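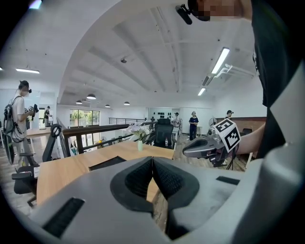
Figure 3.1 Two padded fingers meeting along a narrow seam. Contact between surfaces is where this chapter begins.

Chapter 3
Friction: The Force That Holds Things Still

Try to imagine a morning without friction. Your socks slide off your feet, your feet slide off the floor, and the door handle spins uselessly under your hand (if you ever get to the door). A knot won't stay tied. A nail slips right back out of the wall. The pencil rolls off the desk, and so does the desk lamp! We spend a lot of energy fighting friction, with oil and wax and ball bearings, and it is easy to forget that almost everything we do in a day depends on it.

In Chapter 2 you learned to draw the forces on an object and add them up. Most of those drawings had a force missing. We told you the ice was smooth, or that the cart rolled freely, and you were kind enough to believe us. Now we get to put the missing force back in, and the problems become a great deal more interesting.

A box that won't move

Suppose you lean on a heavy box and it stays where it is. You lean harder. It still stays. Newton's first law tells you the forces on the box add up to zero both times, so the floor must have pushed back a little the first time and more the second time. Static friction grows to match your push, exactly, up to a limit. Go past that limit and the box lurches forward, and you may notice that it is suddenly easier to keep going than it was to get started.

Farzad Mousavi, who taught the lab section of this course while the first edition was being written, used to open the September term with this experiment and nothing else. He loaded a wooden crate until its weight was 395 newtons, hooked a spring scale to it, and asked students to pull it across the hallway outside the lab. They had to write down the reading at the moment the crate broke loose, and then the reading while it slid at a steady speed. The two numbers never agreed, and the arguments in the hallway were wonderful. Some groups blamed the scale. Some blamed the floor wax. One group pulled the crate 60 times, plotted every reading, and came back with a graph so good that a copy of it appears in Section 3.4.

What friction depends on, and what it doesn't

Most people guess that a wide box is harder to slide than a narrow one of the same weight. It's a sensible guess! More bottom, more rubbing. But turn a brick from its broad face onto its narrow side and drag it again, and the scale reads very nearly the same. For many dry, hard surfaces, friction depends on how firmly the two surfaces are pressed together and on what they are made of. The area drops out.

The pressing force is called the normal force, from an old meaning of "normal" as perpendicular. The effect of the materials is packed into one number, the coefficient of friction, written with the Greek letter mu. Rubber on dry concrete has a large mu. Steel on ice has a small one. You will measure several of your own in Lab 3, and we hope you will try something odd, like a slice of bread on a cutting board.

The direction of the normal force matters too. When you pinch a book between your palms, your hands press sideways while gravity pulls straight down, and friction at your palms points up. Squeeze too lightly and the limit drops below what you need, and the book slides out. We will work this case in full in Section 3.3, because it surprises nearly everyone the first time they draw it.

In this chapter you will
draw static and kinetic friction correctly on a force diagram
find the coefficient of friction from a tilted board
decide whether an object held from the sides will slip
explain why a rolling wheel needs static friction to move a car

Before you read on

Put a coin on the cover of this book and raise one edge slowly until the coin slides. Note the angle. Now try an eraser. Keep both angles, as you will need them on the first page of Section 3.1.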